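Monter ses meubles en kit sans y laisser ses nerfs

Bon, je viens de finir mon troisième caisson de rangement pour l'atelier et je me suis dit que j'allais noter ce que j'ai appris, avant d'oublier (et avant que ma sœur ne m'appelle encore pour son placard !).

Première chose : ouvrez tous les cartons le jour de la livraison. Moi, j'avais laissé le mien trois semaines dans le couloir, et évidemment il manquait un sachet de tourillons. Chez Batelis ils me l'ont renvoyé, mais il a fallu retrouver le numéro de commande, prendre des photos, rappeler... Maintenant je trie la quincaillerie dans des moules à muffins, une sorte de vis par creux.

Pour les excentriques, allez-y au tournevis à main. La visseuse, sur de l'aggloméré mélaminé, ça foire le trou en une seconde. Si c'est déjà fait, pas de panique : un cure-dents trempé dans la colle à bois, on casse ce qui dépasse, on laisse sécher une nuit et on revisse doucement.

Les chants qui se décollent, je les reprends au fer à repasser, réglage coton, avec une feuille de papier cuisson entre les deux. On appuie ensuite avec une cale en bois bien froide. L'astuce vient de Fouad Fawzy, mon voisin de garage, et je n'ai plus jamais racheté de colle contact pour ça.

Le fond du meuble, ne le clouez pas tout de suite ! Mesurez d'abord les deux diagonales. Sur mon grand caisson j'avais 1367 mm d'un côté et presque un centimètre de plus de l'autre - autant dire que les portes n'auraient jamais fermé. Une sangle à cliquet en travers, on serre un peu, on remesure, et là on cloue.

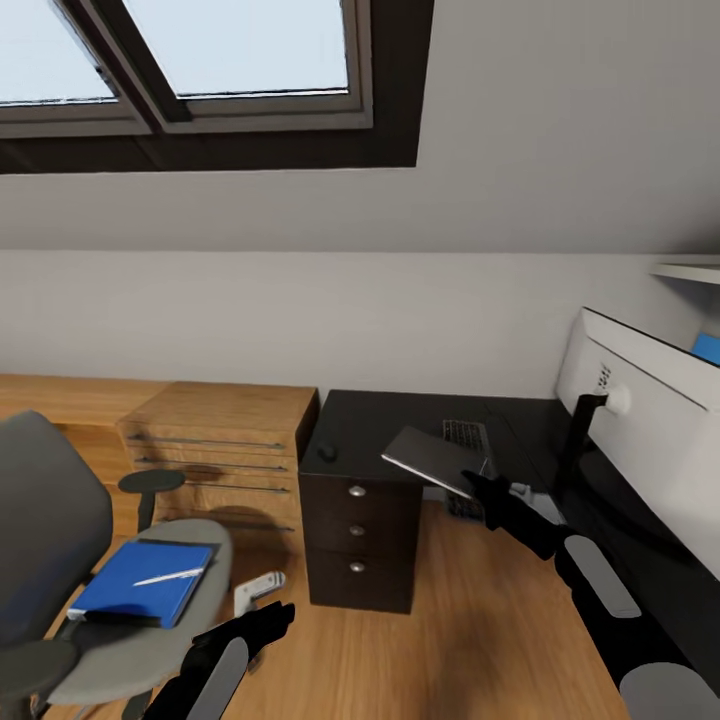
Pour les tiroirs qui frottent, commencez par dévisser les coulisses d'un demi-tour et faites aller et venir le tiroir à vide. Souvent ça suffit. Sinon, un coup d'aspirateur dans le rail (la sciure, toujours la sciure) puis un peu de silicone sec, jamais d'huile de cuisine, j'ai essayé, ça colle au bout d'un mois.

Et pour nettoyer le mélaminé, eau tiède, une goutte de liquide vaisselle, chiffon microfibre. Les traces de feutre partent à l'alcool ménager - testez quand même dans un coin, à l'intérieur d'une porte par exemple.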